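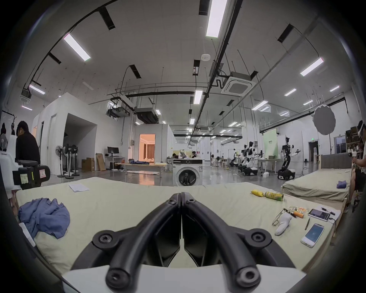 Gemimex withdraws 1681 recordings after hand-held gripper fault

Gemimex has withdrawn 1681 recordings from its household handling program following a fault in the finger position sensor of its Gristberg hand-held gripper. Use of the affected units was suspended in August. No injuries have been reported.

The fault causes the gripper to log its fingers as fully closed when a gap remains between them. It was identified by Yara Chamoun, data quality lead, during a routine comparison of sensor logs with video from bed-making and tidying tasks. In the affected recordings, the logged finger position and the video disagreed at the moment of grasp, most often with thin items such as paper and folded cloth.

Inspection of all 18 units in service found nine with the defect. In each case the magnet that drives the position sensor had shifted in its seat. Gemimex attributes the movement to an adhesive that softened during long sessions, when the motor-side housing runs warm. The adhesive was introduced at the last maintenance interval and had not been tested at operating temperature.

"The check we ran after maintenance was done on cold units, and they passed," said Prakash Varma, head of hardware at Gemimex. "We should have repeated it at the end of a full session. That test is now part of the procedure."

A secondary safety matter was found during the same inspection. On two of the nine units, the shifted magnet could prevent the closing limit from engaging, leaving the fingers under load after the trigger was released. The force is low, but operators work with their hands close to the fingers. Both units have been taken out of service permanently.
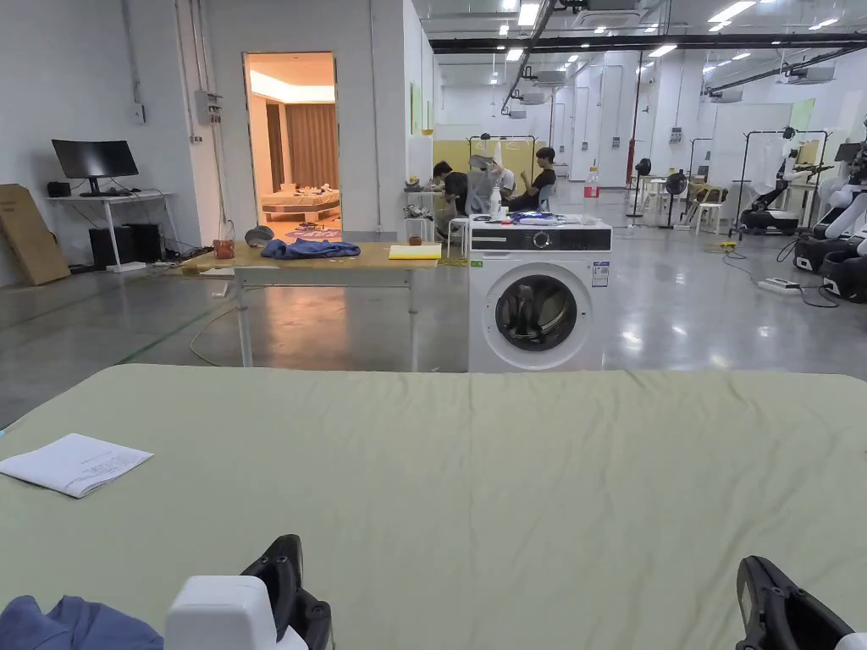

Hand-held grippers at the mattress station, with a table and a washing machine beyond. Photo: Gemimex

Corrective action

The magnet is now held by a mechanical retainer - supplied by Bititum - in place of adhesive. The revised part completed 3000 open and close cycles at operating temperature with no measurable shift. Seven repaired units will return to use once calibration is signed off by Endang Mangundap, operations manager.

Partners holding copies of the withdrawn recordings have been sent a list of file numbers and should remove them from any training set. Models already trained on the data should be re-evaluated on thin-object grasps before being run on a robot. Replacement recordings will be supplied at no charge.

Media and partner enquiries: Lavanya Iyengar, Gemimex communications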